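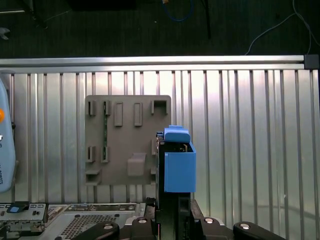 **Blue box, grey board: the Esum prints at Garkemau**

I've been promising to put this page up since March, and now the bits are finally on the wall I have no excuse left. Welcome to the Esum gallery! Esum is what we call the family of printed parts that has been slowly taking over our end of the Garkemau workshop, and the two members I'm fondest of are the blue box with its little cap and the grey mounting board. I drew both, so you'll have to forgive the gushing.

If you only know 3D printing from keyrings and wobbly dragons, I hope this gives you a taste of the other side of it. Plain, square, useful-looking parts can be every bit as satisfying to make (more so, if you're me), and they look wonderful against bare aluminium.

Jocelyn Quiambao
Jul 26, 2019

**The blue one**

I love this colour. It started because there was a fat reel of blue left over from another job and I didn't want to open anything new, and then the first box came off the bed and I was completely sold. Flat front, rounded corners, open at the top. My early drawings had sharp corners all round and they looked mean, somehow. Rounding them off took ten minutes and changed the whole character of the thing.

**Its hat**

The smaller blue piece on top is officially "cap, upper" on the drawing, but it has been the hat from day one. It has a rounded ridge and a short raised tab at the top edge, and I redrew that tab more often than anything else in the set. Too tall and it looks like a chimney. Too short and you may as well not bother. I'm very happy with where it ended up!

**The board**

Grey, more or less square, and covered in clips, slots and blocks. I adore it. From straight on it reads like a little town plan, with the tall posts in the middle of the top row as the town hall and the solid block near the bottom as, I don't know, the swimming baths. It came out of the printer in one piece, clips and all, and I stood over the last hour of it like somebody waiting for a soufflé.

**A splash of green**

The thin strip of circuit board running down between two of the clips is my favourite detail in the whole picture. Everything else on the board is grey, so your eye goes straight to it. I drew the clips narrow on purpose, so that you see as much of the strip as possible and as little of my plastic. Chunky clips would have been easier to print and I'd have regretted them every single day.

**The ledge**

Bottom left corner, easy to miss. There's a small shelf with an open slot underneath. Overhangs like that are where a print usually goes hairy (literally hairy, with loops of plastic dangling off the underside), so I tried it as a separate test piece first and kept changing the angle until it behaved. The test pieces live in a jam jar on my windowsill. My sister thinks they're pasta.

**All that lovely ribbing**

I can't take any credit for the wall, but look at it! Corrugated aluminium, rib after rib, with a straight length of extrusion running across above it. It bounces light all over the place, and on a bright day the right-hand side can go nearly white. Blue sings against it. I had a white version of the box on the go at one point and it simply vanished.

**The ones that didn't make it**

There were 7 versions of the box before this one. Version two had walls so thin you could squeeze it like a juice carton. Version four was perfect apart from being a mirror image of what I needed, which I noticed after proudly showing it to everyone. The rest were honest near misses, and one of them holds my pencils.

**Colours and settings, for those who always ask**

Ordinary PLA throughout, both colours. I printed the board slowly, with 3 outer walls and the flat back face down, and let it cool completely on the bed before I so much as breathed near it. The box went much faster. A light rub with fine paper along the top edges and that was it, no paint and no filler. I like being able to see the layers. They're the grain of the stuff, and I wouldn't sand them off any more than I'd sand the rings off a tree stump.

**Still to come**

Zullia, the next set, is sketched out and will be smaller and curvier. I'm dithering between orange and a dark green. Opinions very welcome!

**Comments**

**Tuncer:** The town plan thing is going to stay with me now. I looked back up at the board and yes, there's the town hall. Lovely work on those narrow clips, mine always snap when I go that thin. Do you print them standing up or lying down?

**Jocelyn Quiambao:** Thank you! They grow straight up from the board, so standing. I put a small curve where each one meets the face and that helped no end. Before that I was snapping them as well.

**marrowfat70:** Orange. Definitely orange.

**Pip in the shed:** Dark green for me, to go with the circuit strip. What did you use for the blue, is it a standard colour or one of the silky ones? I've been let down by silky blue before, looked gorgeous and was as brittle as toffee.

**Jocelyn Quiambao:** Just the plain sort, Pip. The label fell off the reel ages ago so I can't give you the exact shade, which is a worry, as there isn't a lot left on it.

**Lowther Bits & Bobs:** More on the jam jar of test pieces please. I'd happily look at a whole page of failed ledges.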